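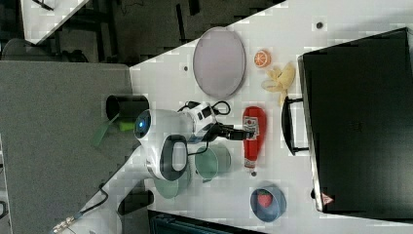
Plestano Food Fair, the Sunday

I paid the full gate price for this, so I'm allowed to grumble. The leaflet promised 100 producers under one roof. I'd have believed it more easily if three of the stalls on the left-hand aisle hadn't been selling the same fudge from the same trays.

The big draw was meant to be the sauce hall. Viola Ferraro gave the eleven o'clock talk on "heritage ketchup" and told us her recipe had been through 108 versions. I asked what was wrong with version 107. She said it lacked depth. We were then handed both on crackers and I couldn't tell them apart, and nor could the man beside me, who went back twice to check.

Gonzalo Garrido's smoked tomato relish was good. Properly good, with a bit of vinegar bite to it, and he didn't pretend his grandmother had invented it. I bought two jars. He wouldn't say what wood he uses.

Less good: the queue for lunch, almost 100 people long at half past twelve with one till open. The Solanki stand ran out of flatbreads before I got to it. I ended up with chips.

Liên Tạ's fermented chilli session was full, so I listened from the doorway and caught perhaps half. What I heard made sense, particularly about not rushing the salt. Her handout had gone by then too.

Parking is in the lower field and the shuttle stops at four, whatever the website says. Take cash for the smaller stalls.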